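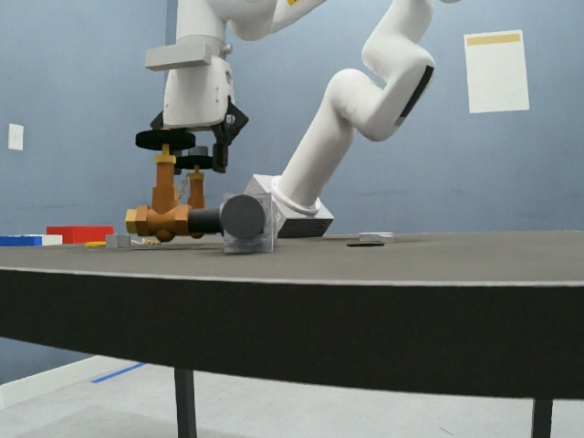
# Wolbridge valve-turning rule pack: two months in

So I've been running the Wolbridge rule pack on our valve cell since October, and I keep getting asked if it's worth the money, so I'm putting it all in one place.

Quick background if you haven't run into it. Wolbridge sells a set of written working rules for robot arms that handle manual valves, plus a simulator scene pack so you can try every rule out before you go near real brass. You get 12 rules, a checklist for each one, and a sign-off sheet. We use it with the Omow planner, and setup took me one Sunday afternoon (with a long break for lunch, I'm not a machine).

## What I like

The rules are short! I've worked with the Gatchalian handbook, and I swear it takes a full page to tell you to keep your hands out of the cell. Wolbridge gives you one line, then how to check it.

My favorite is rule 4, the approach rule. The gripper has to stop above the handwheel with its fingers open, hold there, and get a clear go-ahead before it closes on anything. It sounds fussy, and the first week I grumbled about it constantly. Then I had a run where the planner had picked the wrong wheel out of two, and the hold gave me time to cancel. I stopped grumbling.

I'm also a fan of the neighbor rule. If you've got two handwheels on the same valve body, you plan the wrist path for both before turning either one. We had been checking one wheel at a time, and the wrist housing kept coming way too close to the other stem on the way out. It's such an obvious thing once you see it written down.

And there's a chain rule! Anything hanging near a stem, like a chain or a tag, gets treated as a solid object with a margin of its own. Our old scene files just ignored chains completely.

## What bugs me

The clutter rule is too vague. It says to keep "loose items out of the working area," but it never says how big the working area is. Do small blocks at the far end of the table count? I went with full arm reach and wrote that on our sheet, and I'd really like Wolbridge to just pick something.

The sign-off sheet is also a pain. It wants initials in 10 places, and if you change one speed setting you start the whole thing over (yes, even for a slower speed). Andamano's sheet lets you redo only the part you touched, and I wish these folks would copy that.

Oh, and the sim valves turn too easily out of the box. Crank the friction up before you trust any of your torque limits.

## Would I buy it again?

Yep. It was $300 for the single-cell license, and it's already replaced a messy folder of notes that only I could read. If you only have one valve with one wheel you can probably get by with the free sample rules on their site, which cover the approach and the hold. For anything with 2 wheels or more, get the full pack, and print the checklists big enough to read from the stop button.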